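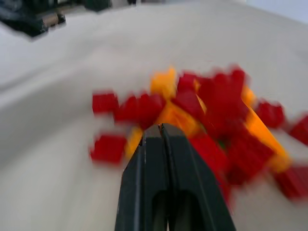

Rote und gelbe Bausteine auf dem Tisch

Von: Nele Steinbach
An: Elternliste
Betreff: Re: Flohmarkt, Standaufbau
Datum: 18.06.2024

Hallo zusammen,

kurz von unterwegs. Tische: wir haben 6, mehr gibt der Gemeindesaal nicht her. Wer einen Tapeziertisch hat — bitte mitbringen und Namen draufkleben, im März sind 2 verschwunden.

Steine nur noch nach Gewicht verkaufen, Beutel zu 100 g. Einzeln abzählen hat letztes Mal ewig gedauert und die Schlange ging bis zur Tür. Waage bringt Ilse mit.

Kuchenliste hängt noch nicht, mach ich heut abend. Gervásio, hast du den Schlüssel schon? Sonst ruf ich bei Frau Albers an.

Parken bitte hinten, vorne wird ausgelden.

Gruß, Nele

Rosemarie Albers schrieb:
> Liebe Alle,
> der Saal ist ab 2 Uhr nachmittags offen, vorher probt der Chor.
> Wieviele Tische braucht ihr denn nun? Und was passiert mit dem
> Spielzeug, das übrig bleibt? Im Keller kann es nicht stehen bleiben.
> R. Albers

PS: Übriges nimmt Ute mit, ist abgesprochen.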